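The toy library on the ground floor of the old Varel building lends to families in Dunleavy and the towns nearby. The woman who runs it has been sorting blocks for 16 years, and she still does most of it herself in the mornings, before the doors open at ten.

"People think we wash things and put them back on the shelf," she said. "Washing is the quick part. Sorting takes the whole morning."

The library owns 2,075 sets, and block sets go out more than anything else. They come back mixed. A family borrows two, the children build one big thing, and it all goes home in the same bag.

Her method is plain. She tips a few pieces at a time into a wide metal bin and spreads them out before she picks anything up. She used to work from deep plastic tubs and gave that up.

"In a tub you only see the top layer - you end up digging," she said. "I like a flat bottom and space between the pieces. Red and green together is fine. Two reds from different sets, that's when you slow down and check the edges."

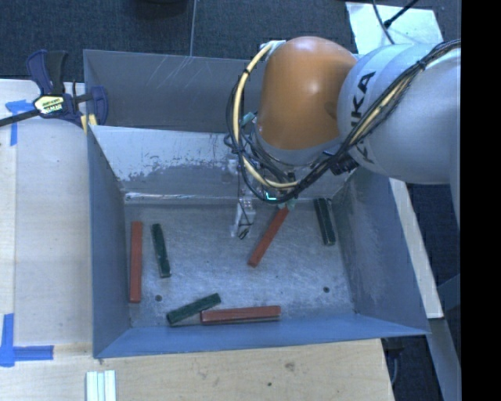 What gets thrown out

Very little, she said. Scratches on a bin don't bother her, and neither do worn corners on a block. A split piece goes straight in the trash. Odd pieces go into a drawer marked Orau, after the shop that used to supply the drawers, and stay there until a set needs one.

"I had a green one in there for years," she said. "It went out in January."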